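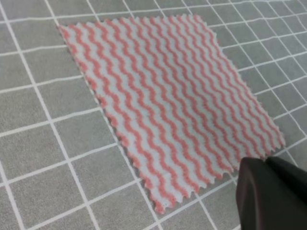 VANDURA, Jan 30, 2022

Home | Reviews | Interviews | Ages 4–7 | Giveaways

The founder of Lendard, a small children's publisher, wants me to believe that a boxed set of 15 read-aloud books can get a six-year-old reading alone by summer. I have heard this before, usually from people selling boxed sets.

"I understand why parents roll their eyes," she told me over the phone. "We don't promise a date. We say most families see a change."

The box does promise a date. It's on the back, in yellow. She laughed when I read it to her and said the next printing would be "softer."

The series is called Wisutus, after the traveling goat who turns up in every story. She wrote the first one for her nephew and tested the full set with 46 families before it went on sale. I asked who picked the families. "They signed up through our newsletter," she said. So they already liked the goat.

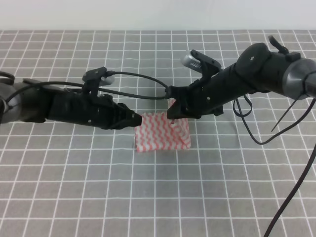 My bigger question was about the activity pages, which send you hunting around the house after every chapter. She defended them firmly. "Children remember a story they've had their hands on," she said. Maybe. The weaving chapter in The Road to Ndung'u wants a patterned cloth to talk over, and I can see a small square one with red and white zigzag stripes, like the one in the photo, keeping a child busy for a few minutes. I can't see how it teaches anybody to read the word "loom." She said the talking comes first and the reading follows – her words, and she had no study to offer when I asked for one.

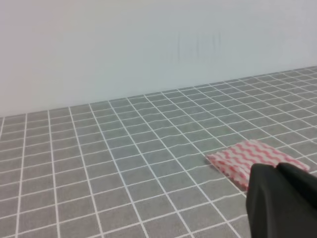
She was better on the stories themselves. The longest runs to 182 pages, and she fought to keep it that long. "My printer wanted it cut in half," she said. "I said no, kids can tell when you've skipped the good part." I agree with her there. My youngest asked for the bridge chapter twice, and that's more than I can say for the workbook.

Would she sell the books without the box? "We're looking at it for February," she said. I'll believe it when I see a price.

Last updated: Jan. 31

Contact | Copyright 2022, all rights reserved | Back to top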